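**August 7, 2021**

# Medunport night market is back, and it's bigger!

Get your shopping bags ready, because the Medunport night market opens again this evening on Dhillon Street, after a whole year away. The stalls will run all the way from the old ferry steps up to the Briton Theater, and the road will be closed to cars from four o'clock so everyone can wander wherever they like.

Ilango Kurian, who has run the market from the start, told us he had 249 requests for stalls this time and wishes he could have said yes to every one of them. "People have been baking and sewing and growing things all year," he said. "You should see what's coming. There's a man with nothing but plums!"

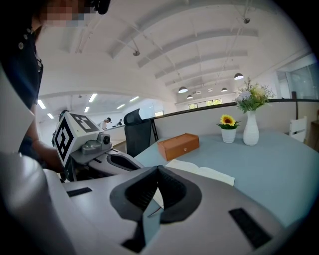 The food end of the street sounds wonderful. Look for grilled corn, fish rolls, fresh flatbread and the peach ice cream that sold out before dark at the last market (go early, we mean it). Dimow Bakery is bringing its seeded loaves and will have a second table just for buns. Most stalls take cards, but a few are cash only, and the machine by the theater tends to run dry on busy nights.

Music starts at six on the theater steps. Nikola Vukadinović is bringing his accordion and a band of three, and he has promised plenty of dance tunes along with a couple of slow ones for later on. If you heard him play at the harbor fair you already know how hard it is to stand still.

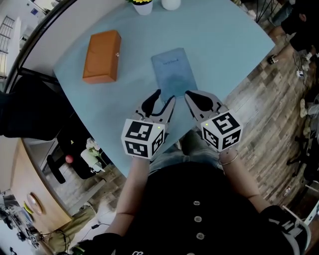 Parking will be free at the Briton lot, and the number 2 bus will keep running until the market closes at eleven. Dogs are welcome on a leash. If it rains, the stalls will move into the covered hall behind the theater, though the music may have to stop for a while.

The market will be held every Saturday evening until the first week of October. Growers with extra fruit or vegetables can still ask for a spot at the shared table, where there's no fee and no need to commit to the full season. Just stop by the blue tent at the ferry steps tonight and ask for Ilango.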